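Visit to the Sivgate robot training workshop, Brimholm

Our group has been on a fair number of factory tours over the years, mostly bottling lines and sheet metal shops. The June trip was to a smaller place. Sivgate rents the upper floor of a former print works in Brimholm, and what they do there is record examples of robot arms handling parts, so that a learning system can be trained on the recordings. They open the doors to visitors twice a year. Fifteen of us signed up, which is also the limit they set.

Getting there

The train to Brimholm takes a little under an hour, and bus 47 stops at the end of the street. The entrance is on the canal side, not the street side. Several of us went to the street side first and stood in front of a carpet store. Ring the lower bell. There is a freight elevator, but we were asked to take the stairs, and anyone who has trouble with stairs should call ahead.

We were met by Anneliese Fuchs, who runs the recording floor, and got coffee and a short talk in the kitchen. Visitors have to leave bags in the lockers and put phones on silent. Photos are allowed in the main room but not in the office, where customer drawings hang on the wall.

What they make

I had expected the product to be a robot. The product is recordings. A customer wants an arm to do a certain job, such as putting a peg in a hole or setting a housing onto a fixture. Sivgate builds a simple version of the job on a table, and then operators steer an arm through it again and again. Every run is saved with the camera pictures, the joint positions and how far open the gripper was. One run is called an episode. The current project, for a customer they called Janssen, stood at 2,891 episodes on the morning of our visit. The number is written on a whiteboard by the door and changed by hand at the end of each shift.

Anneliese explained that an episode for this project lasts well under a minute. The slow part is everything between the episodes. The parts have to be put back, and they should not go back in the same spot each time, or the system learns the spot and fails as soon as a part is moved. The operators used to choose the positions themselves. When someone plotted them, most of the starts were in a patch the size of a saucer, right where a person's hand would naturally set something down. Now a small program picks the positions and shows them on a screen, and the operator follows it.

Someone in our group asked if failed attempts are thrown out. They are not. If the arm misses and the operator recovers, the whole thing is kept and tagged as a recovery. If the operator gives up, it is tagged as a failure and stored separately. She said customers differ in whether they want those, and that it is cheaper to keep them than to record them later.

The talk on labels

Alfie Sowerby looks after the data once it has been recorded. His part was in the office, with the blinds down and a projector, and it went on longer than planned, mainly through our questions.

He checks episodes for three faults. The first is a camera that has been bumped, so that the view no longer matches the day's calibration. The second is a gap in the joint data, which shows as a little jump when the recording is played back. The third is a wrong description. Each episode carries a short sentence saying what was done, and if the sentence says the part was set down and the part was still in the gripper when the recording stopped, the sentence has to be fixed.

In the week before our visit he had pulled 147 episodes for one reason or another. Most were bumped cameras. He played us two of them side by side, a good one and a bad one, and I could not tell which was which until he laid a grid over them. After that it was plain enough.

He also talked about the square printed markers, which they use a lot. They look something like the codes on a parcel. A program can find one in a camera picture and work out where it is and how it is turned, so if you stick one on a part, you know where the part is. The drawback is that a learning system may come to depend on the markers, and the customer's real parts will not have any. How Sivgate deals with this differs by project, and for Janssen he would not go into it.

The system that keeps all of this in order is called Fuda. They wrote it themselves. It looked to me like a long table with filters on top, and Alfie agreed that this is mostly what it is.

On the floor

The main room is long, with the old print works windows down one side. These are covered, as changing daylight gives them trouble. We went in by two groups and had about half an hour each. There is a yellow line on the floor, and visitors stay behind it while an arm is powered.

Anneliese took my group through how the cameras are used. One is fixed by the table and gives the general layout. Another is small and rides on the arm, down by the gripper, where it gets very close to whatever is being worked on. She said new operators tend to watch only the fixed view and get into difficulty in the last inch, where the arm itself is often in the way. The close view takes some getting used to. It has no sense of scale, and a plain white part can fill nearly all of it.

She let us try the controls on a practice rig. I had two goes at lifting a foam cube and got it once. The hard part was turning the wrist without also drifting sideways. A retired dentist in our group did it the first time, and was asked, half seriously, if he wanted shift work.

After that we watched a regular session. The work is quiet. The operator does a run, presses a pedal, looks at the screen, resets the parts and presses the pedal again.

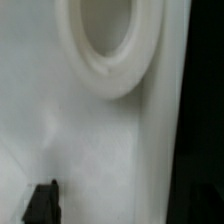 The view from the small camera at the gripper, and then the one from the fixed camera, with a block held over the table.
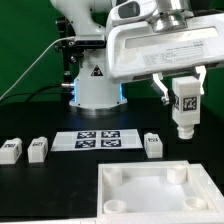
Questions at the end

We went back to the kitchen for the last part. These are the answers I wrote down.

Operators work two hours at a stretch and then change over to checking or to building fixtures. Longer than that and the runs get sloppy.

Most of the operators did not come from robotics. One was a seamstress and one drove a forklift. Anneliese prefers people who are patient with their hands, and teaches them the rest.

How many episodes are enough? Neither of them would give a number. It depends on the job and on how much the parts move around. They train a first version early on, see where it goes wrong, and record more of that.

The fixtures are made in the building. When one wears out it is replaced with the same design, and the change is noted in Fuda – a new fixture can fit a little tighter than the old one, and they want to be able to trace that.

If you want to go

The next open afternoon is in the fall, and the sign-up sheet will be at the usual place from September. It is free. Plan on two and a half hours and wear shoes you can stand in, as there are no chairs in the main room. The carpet store has a café upstairs, where most of us ended up afterward. The soup was good and they take cards.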